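Rebane gallery, wrist camera set

Last updated 13 February 2020

Rebane is our tabletop collection project. One arm, one gripper with two fingers, one small camera at the wrist, and a person on the other end of the controls. The goal for this round is 2,000 recorded examples of short household jobs – picking things up, putting them into something, moving them from one place to another – that the Briltell group can train on.

People who visit the project page usually ask to see the raw material before they read the format notes, so we keep a gallery. For now it holds a single picture from the wrist camera, at the end of the page. Pictures from the side camera will go up once they have been sorted. The notes before it cover how we work, and they apply to everything we add later.

**How an example is recorded**

The operator starts with the arm in its rest position and presses the pedal. Recording runs until the pedal is pressed again. We ask for one job per example. If the operator drops the object and picks it up again, the example is kept and tagged "retry." If the arm has to be stopped by hand, it is thrown out.

Each example has the wrist video, the side video, the joint positions, the gripper opening and one line of text that says what the job was. The line is typed before the recording starts. In November we let operators type it afterward, and too many of the lines described what had happened and left out what was meant to happen. We went back through that batch and rewrote the lines that could be saved.

**Surfaces**

The first batches were all recorded on a plain white bench. A model trained on them did well on the white bench and poorly on everything else. It reached for seams and stains. Once it closed on a strip of tape and held on to it.

Now the surface changes every 100 examples. We use wood, painted board, cloth, stone and a couple of patterned mats. Stone is the one operators complain about, as small items are hard to pick out on their monitor. We have kept it in the rotation at the same share as the rest.

**Containers**

Most of the jobs need somewhere to put things, so trays and boxes turn up a lot. Some are new and some are well used. They get moved between examples, and the operator is told to put them anywhere the arm can reach, including places where the wrist camera only catches part of them. Early on, everyone put the container in the middle. A taped reminder on the monitor took care of most of that.

**Lighting**

Overhead lights on, blinds closed for half of each session and open for the other half. The light setting goes in the log along with the surface. We don't correct color or brightness on anything in the release. Drutosum, the viewer we use for checking, has an auto-brightness option, and reviewers are asked to leave it off.

**Checking**

Each example is watched once at normal speed by a person who did not record it. The reviewer marks it keep, retry or drop, and fixes the text line if the name of an object is wrong. The first 1,000 have been through this. The rest are in the queue.

A few things reviewers look for:

- the text line matches the object and the container
- both videos start together
- the gripper opening value moves when the fingers move
- no one's hands are in view after the pedal is pressed

The second item has given us the most trouble. The side camera used to start late on long sessions. Taltever, our recording program, now writes a shared start time to both files, and we have not seen the fault again – but please report it if you come across it in the older batches.

**Using the pictures**

Stills may be used in talks and class material with the project name. For the videos and joint data, use the request form on the main page. Please say which batch you want. The full set is large, and most people only need one or two surfaces to try out their code.

**From the wrist camera**

Background texture is the thing we most want the learning system to get used to, and the wrist view has plenty of it. The camera rides with the gripper, so the two black fingers stay at the bottom of the picture and the rest is whatever the arm is over. On the gray marble, that means fine white veins going in every direction, rust-colored streaks between them and a few small white specks that a model could easily take for something to grasp. The open wooden tray is up toward the right, with the finish worn along its front rim. We label trays the same way whatever shape they are in, and wear like that goes into the log only under "container notes."
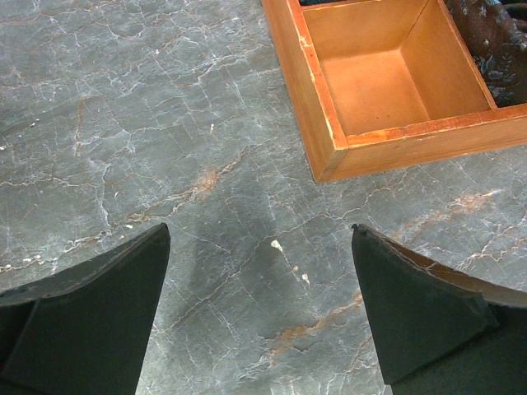
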